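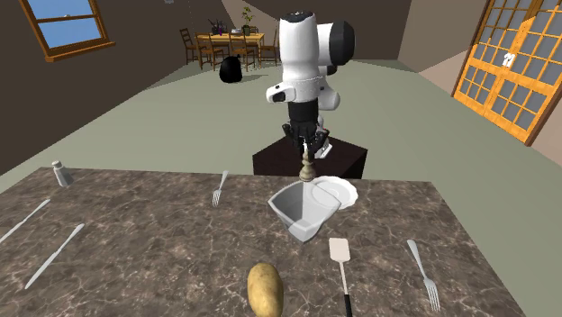

The Lanville credit union held its rate meeting at 6 in the evening, after the tellers had closed out. Matvii Karpenko had the liquidity report in front of him, 31 pages, with the loan table on the second.

"Congress will extend the guarantee," said Sydorenko, who chaired. "They always extend it."

"The model doesn't assume that," Karpenko said. "Without the guarantee, we carry the full loss on the Stundum loans. The reserve covers two quarters."

"And with it?"

"Then we don't need the reserve."

Sydorenko turned to the appendix. It listed 40 borrowers by account number, sorted by days past due. His brother's shop was in the fourth row. Karpenko had not added names, but Sydorenko knew the number - he had signed the note himself in August.

"I move to hold the rate," Sydorenko said.

"Are you voting on the motion?"

The recording clerk waited with her hands above the keys. Sydorenko closed the report and squared it against the table.

"Put me down as abstaining," he said.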